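Posted 2020-05-14

The door set is finished, at least the first version of it. I have been putting it off since the drawer set, which went badly enough that I didn't want to look at a handle for a while.

For anyone new to this blog, I collect demonstrations in simulation. I drive a two-armed robot through a household task by hand, the software logs everything, and later a network is trained to copy what I did. The project is called Bolari. The simulator is Bollport, which I complain about often, and the training code comes from a small group working under the name Postadar. My part is the examples. I don't touch the network much.

The final count is 368 attempts at opening a door and moving through the doorway. Of those I kept 186. That is a worse rate than I had with cups and plates. Most of the rejects went wrong in one of two ways. Either the fingers slid off the knob and I kept trying for so long that the recording was mostly fumbling, or the door opened fine and then the base clipped it on the way through.

I went back and forth on whether to keep the fumbling ones. There is an argument for them. A robot that only ever sees a clean grab has no idea what to do after a bad one. In the end I kept the attempts where I missed once, backed off and got it on the second try. Anything longer than 60 seconds went out, no matter how it ended.

The controls took some getting used to. I have a handheld controller for each arm and a pedal for the base, and for the first week I was moving the base when I meant to close a hand. I have since moved the pedal to the left and put a block of wood under my right foot. It looks silly and has fixed the problem completely.

Rooms come from the Mahmoudi pack, which gives you furnished houses with random colors and surfaces on everything. I used 3 of the houses. Some of the color choices are hard on the eyes after an hour, but the variety is useful. My drawer set was all recorded in one kitchen, and the network learned that kitchen very well and nothing else. I would like not to repeat that.
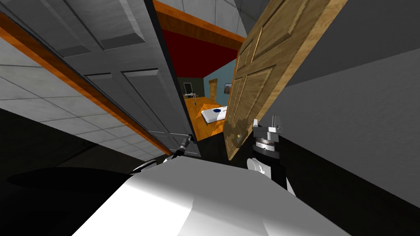
Doorways with two doors need their own rules in the labels. With a single door, the label can just say "door" and everyone knows which one. In a spot like this, with a gray paneled door on the left and a tan one on the right and a gripper close to each, the label has to name the side and the arm. I started out writing "left door, left arm" and so on, then added the color as well, so that I could check an entry later without replaying the whole thing. I also mark which arm made contact first. The Postadar people asked for that, and it only adds a few seconds per entry.

The head view is the one the network will see, so I now record with the same view myself. Early on I had a floating camera up near the ceiling, and I was much better at the task with it. But I was steering by things the robot has no way of knowing, and those recordings didn't train well. I threw them out before I started the count given earlier.

Still to do: the labels for the last house are only half checked, and a few recordings have a gap in the arm data where Bollport stalled while saving. I have a script that finds the gaps. It doesn't fix them yet.

If the labels hold up, I'll send the set over for a first training run and post the results in July. After that I want to try doors that close on their own, which the current version of the simulator handles poorly. There is a spring setting, but anything above the lowest value throws the door back hard enough to shake the whole robot.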